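Irkiro Soft Goods Set – README

20 March 2026
By Stamatia Kokkinos

Irkiro is a set of short demonstrations of people handling clothes and bedding at home with a hand-held gripper. We put it together at Danness to go with the Trurnier gripper kit, so anyone who buys or borrows the kit has something to train on before they've recorded a minute of their own. I've been living with this data since November and I still get excited opening new episodes. Cloth is hard! Every shirt is a new shape each time you put it down.

## What you get

- 609 episodes, each one task from start to finish
- wide-angle video from the gripper, plus jaw opening and gripper pose at each time step
- one plain-text instruction per episode ("pick up the pants from the bed", "fold the towel in half")
- a loader script and two notebooks

Everything was recorded in real bedrooms and laundry corners. We asked people to leave the room the way it was, and they did, which is why the backgrounds are so good. Patterned blankets, heaps of duvet, curtains with the sun coming straight through – a policy that only ever saw a gray tabletop has no chance with any of that.
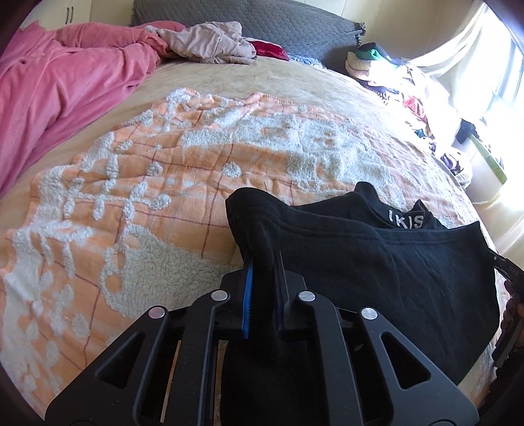

Black knitted-looking garment held in the jaws over an orange blanket with a white tufted pattern. One finger pad is blue, the other black.

Dark fabric against dark jaws is the case I'd look at first. Our early segmentation baseline kept merging the two, and the different pad colors help quite a bit with telling left from right. If you swap pads on your own kit, please keep them different and note it in your metadata file.

## Folder layout

episodes/ holds one folder per episode, with video.mp4, pose.csv, jaw.csv and task.txt inside. splits/ has the train and test lists. Homes in the test list never show up in the train list, so don't shuffle them together unless you really mean to.

## Getting started

Unpack the archive, point DATA_ROOT at it and run check_set.py. It takes a few minutes and prints any episode with a missing file. After that, open the first notebook. The second one needs a graphics card.

## Known problems

- Strong window light washes out part of the picture in a lot of the daytime episodes. We left exposure alone.
- Straight edges bow near the borders. Lens calibration is in calib.json, but the videos are not corrected.
- Jaw opening drifts a little in long episodes. Re-zero on the first closed reading.
- Stretchy knits are well covered. Stiff things like denim jackets are thin on the ground, and we'd love more.

## Terms and contact

Free for research and teaching. For use in a product, write to Athina Lambrakis at Danness, who also handles kit loans. Bug reports go on the tracker, with the episode folder name please.

Last updated: loader fix for empty task.txt files

Related
Trurnier gripper kit: assembly notes
Balaskas kitchen set – README
Changing finger pads
Lens calibration, step by step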